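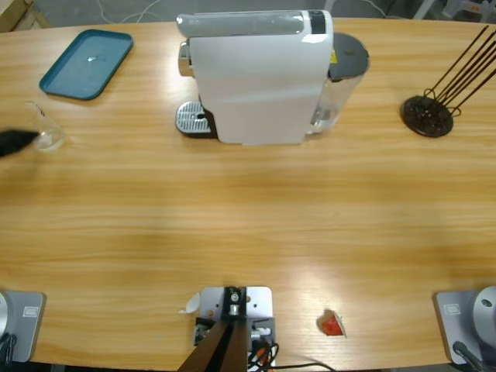
La cafetera de cápsulas y sus manías

Llevo cinco años con cafetera de cápsulas y he cometido todos los errores posibles, así que os cuento lo que me funciona (¡a mí!).

El depósito de agua, a fregarlo cada dos semanas, tapa incluida, que por dentro se pone resbaladiza y ni te enteras. La rejilla metálica de goteo sale sola: agua caliente, una gota de jabón y cepillo de dientes viejo por las ranuras.

Al lado tengo siempre una bandeja de plástico para las cucharillas y un vaso de cristal, que me encanta ver caer el café. Las cápsulas van en su soporte de varillas y así veo cuántas quedan antes de que sea tarde.

¿Y la mesa de madera? Bayeta bien escurrida enseguida, ¡el café deja unos cercos horribles!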